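Cable slack

Cable slack is the spare length left in a flexible cable so that it can bend or be refitted without strain. It is found in lifts, desk lamps, vehicle doors and workshop machines.

A cable with too little slack pulls at its end fittings and tends to fail there first. Too much lets it snag or rub. Fitters usually leave a loop near each moving joint and clamp the cable on both sides of it. The Fulgate loop, named after the works where it was first drawn up, makes 2 turns around the joint and suits slow movement. The Oberholzer loop has a single wide turn.

See also: Strain relief; Cable chain; Desier clamp 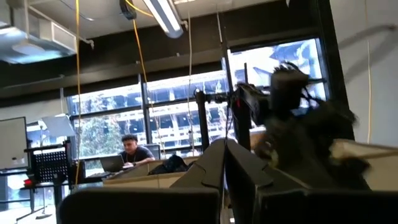

Ihor Shevchuk wrote on the talk page that the Oberholzer loop should have its own article, as it is older than the Fulgate one.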